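Sticky slider and one dead toggle on a practice board, where do I start?

Posted in Repairs & Tinkering

Hi all, long-time reader and first-time poster, so be kind! I've got one of those boxy task boards with all the controls on top (arcade buttons, sliders, a couple of toggle switches, a little display) and I'm trying to get it back in shape before my niece's school borrows it for their open day. I put it on the white table by the wall where the light is good. 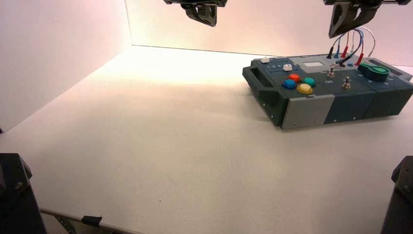
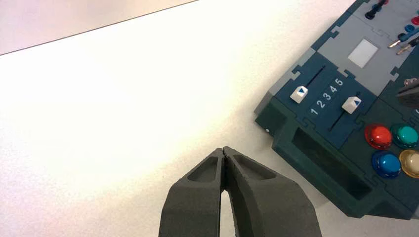

Darnard, 2019-04-17

OK so, two problems. The first is the slider. Mine moves fine for most of the slot and then gets draggy toward one end, like there's a crumb in there. I've blown into it, I've turned the whole thing upside down and tapped it (which did nothing except annoy the cat), and I ran a dry toothbrush along the slot. A tiny bit better for a day and then right back to draggy.

The second is one of the two toggle switches. It clicks like it should, and it feels the same as the other one, but the display doesn't react when I flip it. The other toggle works every single time. The big round buttons are all fine too, and I've mashed them plenty.

I got it secondhand with no papers. The man I bought it from said it had been used for a hand-skills class and that it had "maybe 1,000 presses on it, tops," but I have no idea how he'd know that. There are small screws along the casing and I'm not scared of a screwdriver, but the panels fit together like a jigsaw puzzle and I really don't want to snap one of those tabs. Is there an order you're supposed to do this in? And can I put anything on the slider, or is that asking for trouble? I have a can of Brondex contact cleaner in the garage that I bought for an old radio.

Thanks in advance!
Annelies Vermeulen

Branislav Kuruc
Member, 242 posts

Hi Annelies, nice project! I fix a lot of old mixers and keyboards and a slider is a slider, so I'll tell you what I'd do with mine.

Unplug it first, and if there's a battery in it, take that out too. Then leave the casing closed for now. Pull the knob straight up with your fingers and see if it wants to come off. On plenty of sliders the knob is just pushed onto a little metal or plastic stem, and if yours is like that you'll get a much better look into the slot. Don't pry against the panel with a screwdriver, you'll leave a dent you'll see forever. If it won't budge, wrap a bit of thin ribbon around under it and pull up evenly on both ends. If it still won't budge, leave it alone, it may be all one piece.

Once you can see in there, try a vacuum with a soft brush on it. Blowing pushes the dust in deeper (we all do it anyway). After that, read the back of your Brondex can. You want it to say it's safe on plastic, and for a slider you want the kind that leaves a little lubricant behind. The dry kind will clean it, but I've had faders feel scratchier afterward than when I started. One short squirt, then run the knob up and down the slot for a minute or so, and let it sit open overnight before you power it up again.

Please don't use cooking oil or that blue spray people put on door hinges. I've cleaned that gunk out of a keyboard and it took me a whole weekend.

For the toggle, my money is on a wire that came off underneath. If the click feels normal then the mechanical part is probably OK. You'll have to open it for that one, sorry. Take a photo before every step, and put the screws in an egg carton in the same order they came out. Mine once had two lengths of screw in the same case and I put a long one through a spot where it had no business being.

With the puzzle seams, I'd look for a panel that has screws and start there. Lift a little at one corner, then a little at the next, and keep going around. If a tab resists, stop and look for a screw you missed. There's always one under a sticker, at least in my experience.

If you've got a cheap multimeter, set it to beep and touch the probes to the legs of the toggle while you flip it. Beep in one position and silence in the other means the switch is good and you're hunting for a loose wire. No beep either way and you need a new switch. Measure the hole before you order one!

Kulap Suwannarat
New member

mine did the same with the slider, it was a bit of eraser. got it out with tape folded sticky side out, took 3 tries

Jiahui Qin
Member

Agree with most of what Branislav wrote, but before you open anything I'd check whether that toggle is supposed to do something by itself. We had a board at the after-school club (different make, a Pinura) where one switch only did anything while you were in a certain step of the sequence. You had to press a button first and then the switch counted. The kids figured it out before I did. So try holding or pressing each of the colored buttons and flipping the toggle after, and watch the display. It costs you five minutes and you might not need the screwdriver at all.

Also, wipe the tops of the buttons with a cloth that's barely damp, and wring it out well. I'd skip the spray bottle completely with this many openings on top.

Annelies Vermeulen

Oh wow, thank you all! Kulap, I tried the tape just now and pulled out a gray fuzzy thing I don't want to think about. The slider is so much better, still a tiny catch at the end but I can live with that until I've read the back of the can. Jiahui, I pressed every button before the toggle and got no reaction, so I guess it's screws and an egg carton for me. I'll borrow a multimeter from Koen next door and post again when I've got the lid off.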